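Search news and products Go

Kuvura Adds Rigid Clear Container to Cold Lunch Range

Reading time: 2 minutes

Plistommont, July -- Kuvura, the food packaging division of Zenitz, has released a rigid clear container for cold lunches packed at home or at the counter. The container is molded in one piece with rounded corners and a raised rim, and is sold with or without a matching lid. It replaces two earlier models in the Kuvura catalog, both of which remain available to existing accounts until stocks run out.

The new model was drawn up for foods that roll or bruise. Whole eggs were the main reference load during development. In the previous containers, a shell could travel the full length of the base when the box was carried on its side, and retailers reported cracked shells at the bottom of shopping bags. The revised base carries shallow molded ridges, and the corner radius has been increased so that an egg resting in a corner touches the wall over a wider area.

"Most of our questions came from people who pack the same lunch every day," said Vesela Radulović, product manager at Kuvura. "They put eggs in, they put a fork or a spoon in beside them, and they want to see what they have without lifting the lid. We worked from that list."
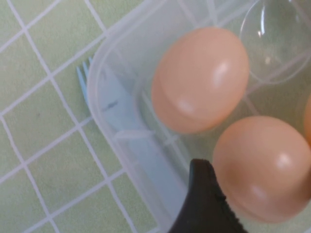 FOOD STORAGE / PRODUCT NEWS

Clear walls were kept throughout the range. Brown-shelled eggs, cutlery and the surface under the box can all be made out through the material, although the ridges and wall seams soften the view and catch the light. Kuvura considered a frosted finish and rejected it after store staff said they preferred to check contents at a glance.

Cutlery is not included. The interior length accepts a standard plastic fork or spoon laid flat along the wall, and the company recommends placing utensils before the food. Eggs should be cooled fully before packing.

The container was tested over 273 open-and-close cycles at the Pavlović laboratory, with the lid fitted and removed by hand. Rim deformation stayed within the limit set for the range. Drop tests were carried out separately with filled containers. "The rim was the part we changed most," said Blagoje Babić, who led the tooling work. "It is slightly thicker than before -- enough to hold its shape when the box is picked up with one hand."

The container is suitable for refrigerator use and for hand washing in warm water. It is not intended for microwave or oven use. Cartons ship to distributors within seven working days of order.

Trade inquiries: Radka Krasniqi, Kuvura sales office, Plistommont.

This site uses cookies to remember your settings. Accept Manage preferences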